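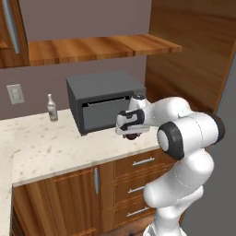 Culture > Television > Features

The Reunion Nobody Ordered

Amelance wants you to believe the return of Plistness is an event. The hospital soap ran 6 seasons, lost most of its audience after the second, and comes back in March for two episodes. The press notes mention "100 percent of the original spirit." I'd like to know who measured it.

Kaltberg, the studio, won't say which cast members signed on. The trailer shows a hallway and a ringing phone. Fans are already crying over it. I've seen longer ads for soup.

Comments

Palma: Season one was great and you know it.

wardnine: Two episodes is a clip show.

Palma: Still watching.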